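Lab visit: the Skidora group at Pesberg

The Skidora group opens its simulation lab to outside engineers each July. I went for the afternoon session, which was given over to how the group gathers demonstrations for its manipulation models. Nicanor Figueroa, who runs collection, led the tour. The lab takes up one floor of the old Rosales building, and most of it is desks.

All of the work we saw is done in simulation. An operator wears tracked gloves and drives a pair of simulated arms, while the software logs joint positions, contact forces and rendered views at each step. One demonstration is called an episode and is capped at 45 seconds. An operator records up to 144 episodes in a shift, in blocks of 32, with a break after every block. Review happens the next morning. A second person replays the episodes, marks the start and end of each grasp, and rejects any with a tracking dropout.

Episodes are stored in an in-house format called Skinness. It keeps the physics state apart from the rendered views, so a batch can be rendered again with new lighting or a new viewpoint without an operator repeating the task.

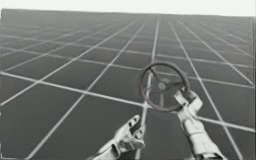
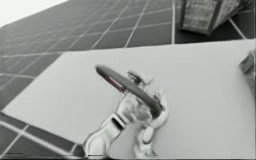
My own interest is in labeling, and I spent most of the session at the review desk. The schema has a separate field for each hand, with four values: free, approaching, holding and releasing. The difficult boundary is between free and approaching. In the view of the steering wheel, the right hand is at the lower rim and would be marked as holding, but the left is open and short of the wheel, and a reviewer with only that one view could defend either free or approaching. Figueroa's rule is to step through the replay until the distance between hand and object starts to fall steadily, and to put the boundary there. Two reviewers label a sample of each batch independently, and disagreements go back to him.

I asked whether failed grasps are kept. They are, in a separate set with a failure code, and the group trains with and without them. Results were not shown. Figueroa said the comparison was still running and that he would send the write-up to attendees when it was done.

The session closed with questions at the desks. The format specification is available on request, and I have asked for a copy.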